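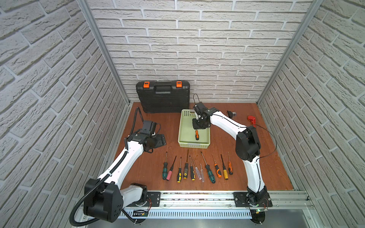
Tool sort, 16th July

Started on the screwdrivers this morning, as promised to everybody (and to myself, back in January, when I wrote very nearly this same page and then got called away to something else). The plan is a modest one: get the drivers out of the black case with the orange latches, put the ones we reach for most into the pale green basket, and leave the case shut at the back against the wall where it takes up the least room.

I do like that basket. It came from Cesgate with the last order of drawer liners and I had it down for pens, but it is shallow enough that you can see straight away what is lying in it, and a driver with a decent length of shaft doesn't vanish to the bottom as it used to in the old Pritiron tub.

The little one with the clear handle deserves a line to itself, being everyone's favourite and therefore always missing.

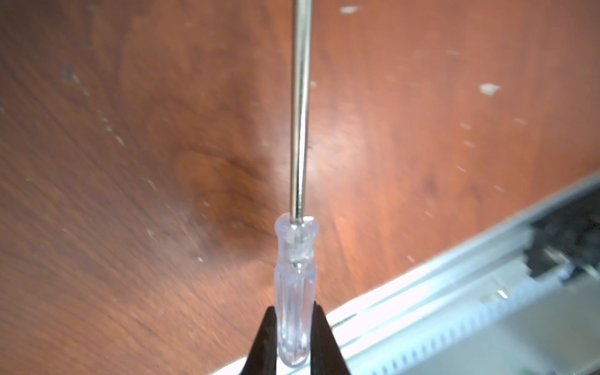
It has a long thin shaft for its size and a pale lavender tint to the plastic, so at least it can't be mistaken for anything else on the bench. I would still like a second one. Isaksson list something similar in packs of 6, though I'd want to hold it first, as their fluted handles have felt a bit mean in the hand before now.

The black-and-green and black-and-orange ones are easier to be sensible about. They can lie together in the basket with the handles all the same way, please, and I shall try to remember that myself. 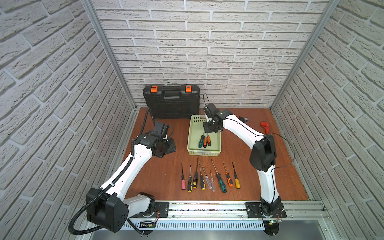
Left over for next time

Labels for the basket and the case. The Jisesus label tape is down to its last 20 cm, so another roll is wanted before anybody gets ambitious.

The wooden top could do with a wipe and perhaps a little oil, particularly over towards the right, where it has picked up some specks and scuffs. I don't mind them, it is a working surface after all and a handsome reddish brown one, but grit under a case does it no good. 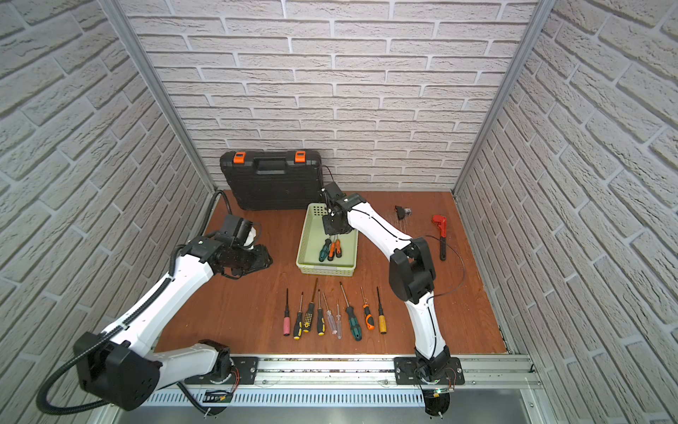 The wooden top and brick panels, tool sort.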